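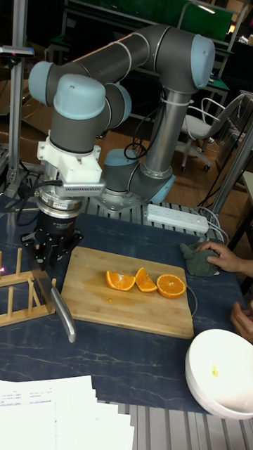
What is the best way to cut an orange for a crowd?

Wedges, with the peel left on. They give people something to hold, they sit nicely on a board, and a few round slices among them make the whole lot look a bit more generous.

I put that first as it was what my sister wanted to know when I rang her about the Kisora open day, before she had even asked how the journey went. (Slow, thank you, with a long wait for the second bus.) I had been meaning to go since December, when Ieva Hunt first told me about it over the garden wall, and I'm so glad I finally did.

Kisora is tucked behind the old Kramer building, and you go in by the side door, which sticks. There was a queue for the cloakroom and a very kind man called Arnar Hedegaard handing out name stickers. We were shown round in small parties, over 60 of us by the end of the afternoon, and I was lucky enough to be in one that dawdled. I do like a party that dawdles.

The part I had come for was the kitchen table. I am a great believer in a plain wooden board and a steel knife, and it cheered me up no end to see both put to work on an orange. The tabletop is a lovely dark blue with veins running through it like marble — I would have it at home tomorrow, though I expect every crumb would show. 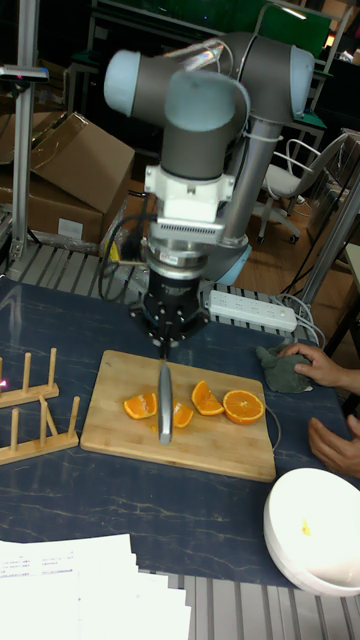

I was also rather taken with the wooden dish racks, the sort with upright pegs. We had one when the children were small and I gave it away in a fit of tidiness, and have regretted it ever since. A cloth within reach is the other thing I'd insist on with oranges. Mine at home lives over the tap and is never there when the juice starts to run.

Afterwards there was tea upstairs, 2 pounds with a biscuit, and Ieva and I stayed talking far longer than we meant to. We missed the talk by the Fastside people altogether, but I did pick up their leaflet. If you go, wear a cardigan for the upstairs room, and ask for the blue cups as the paper ones are too hot to hold.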